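Pudlow textile sorting line to take black workwear from May

The textile recovery plant at Pudlow will begin accepting dark polyester-cotton workwear in May, ending a restriction that has applied since the site opened. Operator Guthrie said the change follows a trial in which 3,000 garments were passed through a revised sorting line and checked against laboratory fiber analysis.

Black and very dark fabrics have been excluded because of the way the plant identifies fibers. Its scanners use near-infrared light, which is reflected differently by cotton, polyester, wool and nylon. Dyes containing carbon black absorb most of that light, and the signal returned to the detector is too weak to classify. Until now such items have gone to a reject bin and been sold as wiping cloth or sent for disposal.

The revised line adds a second scanner working in the mid-infrared range, supplied by Plenotar. Readings take longer, and each garment has to be held still and flat under the sensor. Guthrie put the rate for dark items at about 400 an hour, well below the rate for light-colored stock, and said they will be run as a separate batch at the end of the day shift.

Blends remain the main difficulty. Work trousers are often sewn with polyester thread even when the cloth is mostly cotton, and a reading taken over a seam or a folded hem can give a false result. Operators will take 2 readings per garment at different points. If they disagree, the item is set aside for hand sorting. 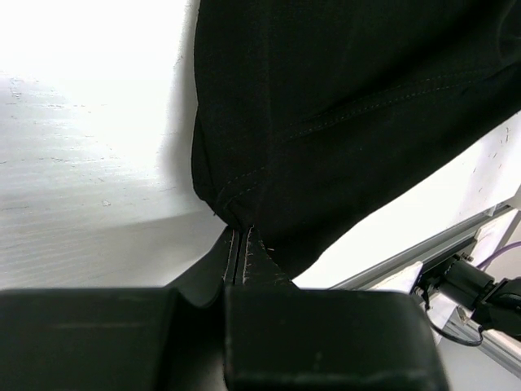 Zippers, rivets and reflective tape must still be removed before shredding. The plant will not accept coated or waterproof fabrics, flame-resistant clothing, or anything contaminated with oil or solvent – these continue to go to the Dalow transfer station under the existing arrangement.

Guthrie said 109 collection points in the district will carry revised labels before the change takes effect. Dark and light garments may be placed in the same container. Businesses returning uniforms in bulk are asked to bag dark items separately and to mark each bag with the fiber content shown on the care label, where one is present.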